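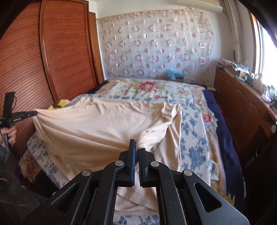

Peach cloth, patterned blanket behind

pitlane_opera
Has anyone else been to the Perside at Momero? I went in April and loved it – the second act quartet had me in bits. Godelieve Brouwer sang the mother and was easily the best thing in it.

Balogun38
Brouwer yes, the rest no. They cut the whole ballet! I paid for a good seat and got home before ten.

pitlane_opera
Oh, I didn't miss the ballet one bit. It's twenty minutes of padding.

clidard_fan
Padding?? It's where the tune from the prison scene comes back. Get the old Clidard recording, it's complete on 2 discs.

Balogun38
Seconded, though the tenor is a bit of a shouter.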